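Boards > Apps and Services > Social > Jallix

Who moved the Following list? (May update)

Started by marinkel, May, 7:42 pm

marinkel
So I updated Jallix on my phone last night and the Following tab is gone. In its place there's a thing called Nearby Minds, which so far has shown me a dentist, a guy who sells boat covers, and my own second account. To get to the people I follow I now have to tap my picture, then the three dots, then Lists, then Everyone. Am I missing a setting somewhere? I'm on Android, if that matters.

kwakattack
No setting that I could find. I went through every menu on my lunch break. You can long-press the tab bar and drag things into a different order, but Following isn't one of the things you get to drag.

heo_yian
I'm going to be the odd one out and say I like it. I've been on Jallix for years and followed maybe five new people in all that time, because the old search was so bad. Since the update I've found two pottery accounts and someone who draws maps of bus routes that got canceled. That's a good week for me!

marinkel
Glad it works for you, but couldn't they add a tab without taking one away? There's room for five along the bottom and I only have four.

heo_yian
On my phone there's five. Do you have Messages turned off?

marinkel
...I do have Messages turned off. Okay. That explains the gap, but I still want my list back.

hynaaa_kr
iOS here and I got it a few days before you. Same layout. What bugs me more is the order. It used to be newest first and now it's "most relevant," and the most relevant person in my life is apparently a mattress store. You can switch it back to newest, but it forgets when you close the app.

kwakattack
It remembers for me. Are you on 2,749? That's the build number at the very bottom of the About page.

hynaaa_kr
Just looked, mine says something older. Updating now, will report back.

dovelldad
Everyone does this every time. When they moved the search box people swore they were leaving for Tosen, and then the same people were here a month later complaining about the font. Give it a couple of weeks and your thumb will learn.

marinkel
My thumb learned the last one! That's my whole complaint. I follow 275 people and I use that list like a phone book — I go in, scroll to the name, read what they've been up to. I don't read the main feed at all. I know that's not how most people do it.

dovelldad
Fair enough, I didn't know anybody used it that way. I follow 700 and couldn't tell you who half of them are.

kyuri.h
I use it exactly like Marin does. What I did was make a private list called A (so it sorts to the top), put everyone I care about in it, and pin it to the home page. Takes forever to build, but then it's one tap. Pinning is in the three dots on the list itself, not in the main settings, and it took me way too long to find it.

marinkel
Oh, that's good. Can you add people in bulk or is it one at a time?

kyuri.h
One at a time on the phone. On the website you get check boxes. Do it on the website.

heo_yian
Seconding the website. Also if you rename the list later it unpins itself, so pick a name you can live with.

hynaaa_kr
Reporting back: updated, and it does remember newest first now. Kwakattack was right. The mattress store has moved down to where it belongs.

kwakattack
I'll take it. For anybody else reading, it's bottom of About, and if the number is lower than that go get the update before you do anything else.

marinkel
I'm halfway through building my list on the website and finding people I forgot I followed. Two of them haven't posted in ages. I still think the tab should come back and I sent feedback through the app, so if you agree please send yours too — it's under Help, then Suggest.

dovelldad
Sent one. I asked for the old font while I was in there.

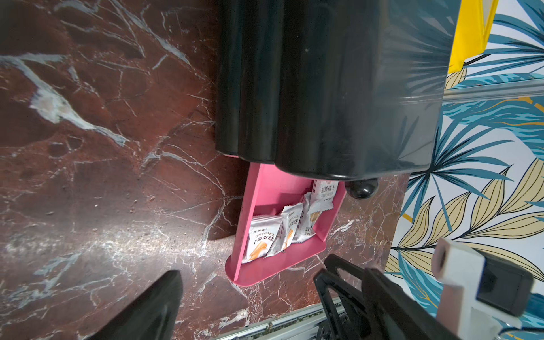
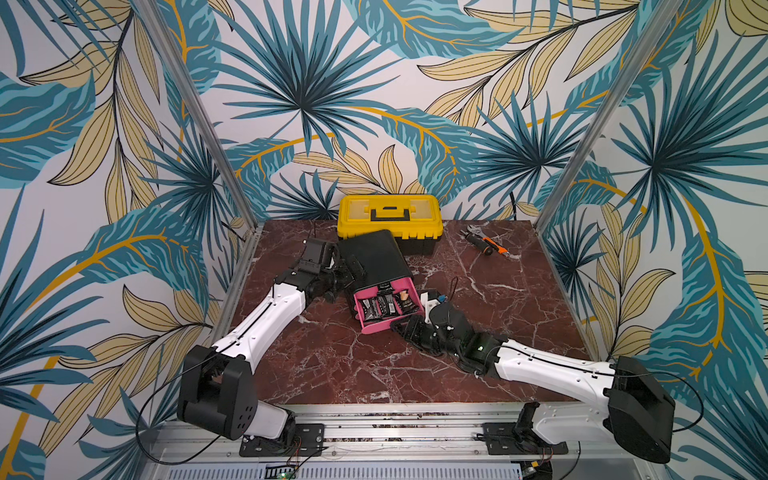 Jallix Users Group, Mobile Apps Team

yian_song
Moving this over from General since it's all about the app. I also changed the title so people can find it, the old one was just "ugh." Kyuri, would you mind posting the pinned list steps as their own thread? We've had the same question come up in the iOS section.

kyuri.h
Sure, I'll write it up tonight. I only have Android, so somebody with an iPhone should check that the three dots are in the same spot.

hynaaa_kr
I can do that. They're at the top right on mine, next to the share arrow.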